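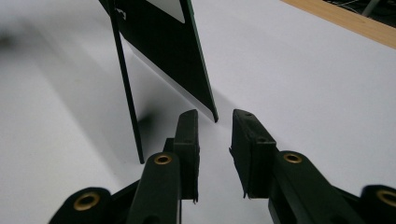

Thu Hoàng: but which version of the Tulden album are we supposed to be listening to? The one on the streaming sites has different drums from my CD and I thought I was going mad

Right, Thu, you're not going mad, and I've been promising people a proper answer for weeks, so I'm going to do it as a thread. Get yourself a brew. I do go on.

For anyone new: Tulden were two MCs and a DJ from Ikcombe, and they made one album, in 2000, for a tiny label called Prorico. It was produced from start to finish by Gatchalian, whose name you'll know if you ever bought white labels by post and will mean nothing to you otherwise.

Prorico pressed 2000 of them. CD only, because vinyl cost too much, though there was a promo 12" with two of the songs and an instrumental on the back. I've only ever held one and I had to give it back.

The CD has 14 tracks. The streaming version also has 14 tracks, with the same titles in the same order, so you can see how people miss it. But four of them are completely different mixes, and one has a different second verse!

The four are the opener, "Last Bus Rules", "Salt" and the long one at the end. If your copy of "Salt" starts with the bassline on its own for a few bars before anybody says a word, you've got the CD mix. If it goes straight in with the scratching, you've got the later one.

As for how it happened, I can only tell you what I've pieced together from an old fanzine interview and from two long phone calls with Gatchalian, who was very patient with me and kept having to go and turn the oven down.

The album was mixed twice. The first time was at night, in a studio above a carpet shop, over a bit more than a week. Everyone was happy with it apart from the group's DJ, who thought the drums were too polite. (He was right about "Last Bus Rules". I'll fight anyone on the rest.)

So they booked a couple more days and redid the four he minded most. The new drums are sampled from the same break but chopped far smaller, and pushed up so loud that the voices sort of sit behind them. You either love it or it gives you a headache.

By then, though, Prorico had already sent the first set of mixes off to be pressed. Gatchalian says there was a shouting match in a car park. The label couldn't afford to do it again, so the polite drums went out into the world and the loud ones went into a box.

And then, bless them, the album didn't really sell. 1070 copies went through the shops and at gigs, and the rest sat in boxes at the label until the label stopped answering its phone. I'd love to know where those ended up. If your uncle has a garage full of them, my messages are open.

When it came to putting the thing online years later, the only tapes anybody could find were the second lot. So the four loud mixes went in, and the other ten were the same as they ever were. Nobody put a note on it. There's no "remixed" in brackets or anything, so a whole set of newer listeners has grown up on an album that no one could buy at the time.

I find that quite moving, in a daft way. The DJ lost the argument in the car park and then won it for good by accident. I don't know whether he knows! Gatchalian had lost touch with him and I haven't had any luck either.

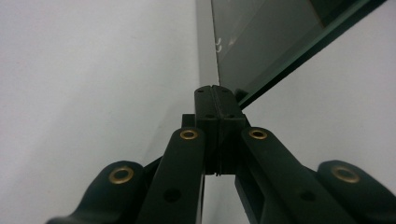
Ikcombe, Jul 17, 2020.

Carrying on, sorry, had to feed the cat and then got talking over the fence.

The different second verse. It's on the closing track. On the CD, the verse is about walking home along the ring road after a clash, and it's got that lovely bit where he's rehearsing all the comebacks he should have used on stage. On the streaming one it's a verse about his nan's front room.

I asked Gatchalian which was written first and he thought the nan one was, and that it got dropped because it made the rest of the room go quiet. His guess was that the group put it back when they redid the mix and never said anything to the label. He did say that was a guess, so please don't go quoting it as gospel.

For what it's worth I like the nan verse better. The ring road one is cleverer and I can still do all of it from memory, but the other one has a line about the good biscuits being kept for a visitor who never came, and I have to stop what I'm doing when it gets to that.

So, Thu, my honest advice is to keep your CD, rip it, and make a playlist. CD opener, loud "Last Bus Rules", CD "Salt" (please, that bassline needs its run-up), and whichever ending suits your mood. I've been listening to it that way since the spring and now any other order sounds wrong to me.

A few people have asked whether there'll be a reissue with both. There's been talk of one for September and I gather the sleeve notes are half written, but there are samples to clear and talk is cheap, so I wouldn't sell your copy just yet.

One small correction to something I posted last month – I said the scratching on "Salt" was Gatchalian. It's not, it's the group's own DJ, and he's credited in the booklet in writing so small I needed my other glasses. Sorry to him, wherever he is.

Next time I'll do the promo 12", if I can persuade its owner to lend it me again. The instrumental has a third set of drums on it and I've got no explanation for those at all.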